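小物の置き場所を決め直す連投です。対象は壁のかご、レールのフック、卓上スタンド、小引き出しの四点。自分用の記録を兼ねるので細かいです。

1/
前提。作業面は一面だけ、奥と左右は壁。床面積は増やせないので、使えるのは高さ方向だけになる。5月に一度並べ替えたが、菓子の小袋が毎回あふれて元に戻った。原因は収納量の不足より、戻す位置を決めていなかったことにあると見ている。

2/
先に分類基準。
・毎日触るもの:作業面に直置き可
・週に数回:かご、または引き出し
・それ以下:この一角から出す
重量や材質で分ける案もPiret Vanagsさんからもらったが、判断に時間がかかるので採用せず。頻度だけで切る。 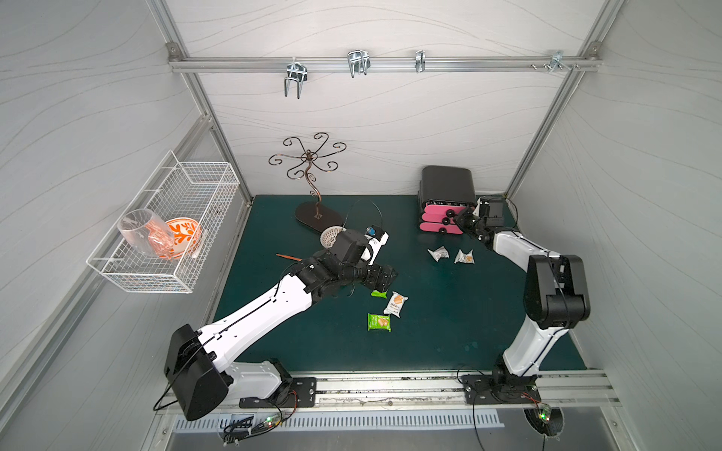 3/
かごの使い方から。壁付けのかごは目線に近く、中身が見えるのが利点で、積み重ねると途端に取り出しにくくなる。したがって一段置きを原則にする。今は透明のガラスの器を横に寝かせ、その隣にオレンジと白の柄の鉢。ガラスの一部が鉢に重なっているので、ここは間隔を空けたい。寝かせる向きは口を壁側に統一する予定。間に薄い布を一枚挟むかどうかは保留。

4/
フックについて。レールに四つあり、形が揃っていない。二股のものは左右に荷重を分けられるが、片側だけに掛けると傾く。細い一本のものには軽い物しか掛けない。上限は安全側に見て一か所200gと決めた。計算値ではなく運用上の値。超えそうな物は最初から掛けない。

5/
木のような形の金属スタンド。上部の渦巻きの腕は見た目ほど収納力がない。輪になった紐やリボンなら掛かるが、袋物は滑る。台座は楕円で、長径方向には安定、短径方向には弱い。重い側を長径に合わせるのが無難。手前に物を置くと台座に当たるので、指二本分は空けておく。

6/
引き出しの運用。仕切りは入れない。小袋は立てずに寝かせ、同じ向きで並べる。立てると取っ手を引いたときに倒れ、奥に落ちて引っかかる。入れる順は賞味期限の遅いものが奥、早いものが手前。種類別に分けるのはやめた。種類が変わるたびに区画を直すことになるため。

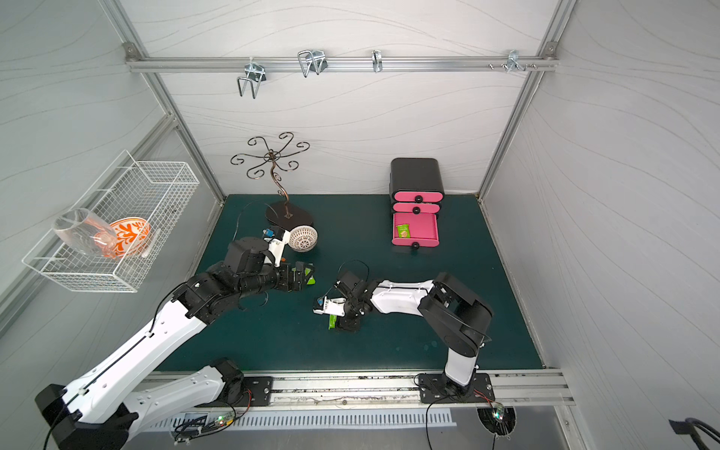 黒とピンクの小引き出し。下段を開けた状態、中に緑と白の小袋。

7/
下段を菓子専用にする理由は高さ。開けたときに上から中が全部見えるのは下段で、上の段は天板の陰になって奥が読めない。上には個包装でない物、クリップや輪ゴムを入れる。丸いつまみは指がかかりやすい反面、服の袖も引っかかる。開けっぱなしにしない。

8/
費用の話。以前、Wareoの仕切り板とFlerumの積み重ね箱を比較した。仕切り板は一式2000円、箱は4000円。どちらも寸法は入るが、今回は買い足しなしで進める。足りないのは容器ではなかった、というのが5月の反省。

9/
Tarmo Uiboさんから「かごに小袋を入れれば早いのでは」と指摘。試算した。網目に袋の角が刺さる。中身が軽いので底で動く。見えている分だけ手が伸びて減りも早い。以上により却下。ただし、かごを食器専用にする前提が崩れたら再検討する。

10/
残っている課題。
・白い透かし模様の小物の定位置。今はスタンドの近くが仮置き
・棒状の物をかごの端に立てるか寝かせるか
・フックの間隔。左寄りの二つは掛ける物の幅によっては干渉する

11/
手順は、かごを空にする、拭く、戻す、引き出しを空にする、戻す、の順。同時に二か所を空けると作業面が埋まって止まる。前回はここで失敗した。所要はほぼ12分。計測は戻し終えて引き出しを閉めるまで。

12/
フック間隔の結果は来週この下に追記します。同じ形のスタンドを使っている方、台座の下に滑り止めを敷いているかどうか教えてください。厚みも書いてもらえると助かります。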